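Spent Wednesday evening sorting the drawer of miscellaneous things. A thread, with one picture of how far I got.

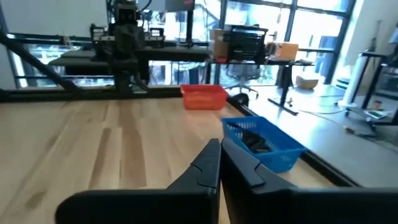 The rule was two baskets and no third basket. A third basket is how I ended up with the drawer. Anything with a known purpose goes in one, anything that might have a purpose goes in the other, and the bin gets the rest. The blue mesh one has a few dark things lying in the bottom of it. The red-orange one, further back, looks empty from this angle. You may guess which is which.

2/ I grew up in a house in Amden where string was kept in three grades. This was never going to come naturally.

3/ Items found so far: the guarantee for a Schumacher kettle we gave away in April. The kettle was fine. I think we just wanted the guarantee.

4/ Also 19 keys. We have two doors.

5/ Alaric Montoya, who lives upstairs and owns one drawer of everything, came down to advise. His advice was "why not throw it all out" — and then he asked if he could have the bulldog clips.

6/ He has the bulldog clips.

7/ A word for wipe-clean baskets with holes in them. I used to sort into shoeboxes, and a shoebox has a lid, and a lid is permission to stop thinking about what's inside. With mesh you have to look at your decisions every time you walk past.

8/ Someone has asked where the baskets came from. The hardware shop on Hevdale Road, bottom shelf, next to the plant saucers. I went in for a washer. I did not get the washer.

9/ Found a washer in the drawer. Wrong size. It's in the "might" basket.

10/ Stopping for tea. The keys are going back in the drawer until I've tried them all in the shed.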